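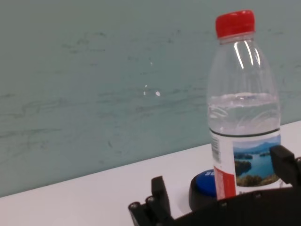
Pre-release check: mixed model analysis, Kinyua trial
Analyst: Halima Mutiso
Checked by: Salim Mollel

1. Analysis plan dated before data lock. PASS
Comment: Plan was filed in December. One later change, to the covariance structure, is logged with its author.

2. Row count matches the lock file. PASS
Comment: 264 rows, 36 subjects. Row order differs from the lock file; no effect on the fit.

3. Missing outcomes coded consistently. FAIL
Comment: The Idholm site used both blank and -9. Five rows entered the first fit as real values. Recode and rerun.

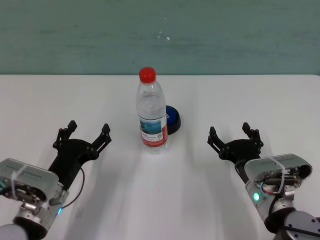 The rerun must use the same seed and optimizer settings as the first fit. Send both output files to Kanini Were and do not overwrite the first.

4. Convergence and singularity warnings reviewed. PASS WITH COMMENT
Comment: Random slope variance for session is near zero. The plan allows the slope to be dropped. Report both fits.

5. Contrast coding stated in the table notes. FAIL
Comment: Text says sum coding, script uses treatment coding. The main effects cannot be read as written while the interaction is in the model.

6. Residual plots inspected by site. PASS
Comment: Slight fanning at Jostgate above a score of 70. Log scale fit added to the appendix.
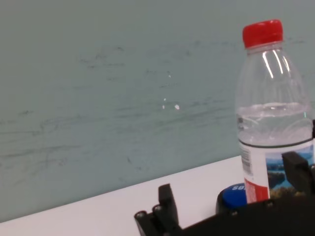

Wall and tabletop

7. Exploratory tests labeled as exploratory. OPEN
Comment: Section 4 mixes planned and unplanned contrasts under one correction. Split the table.

Status: hold. Items 3 and 5 to be rechecked after the rerun, item 7 by Halima Mutiso.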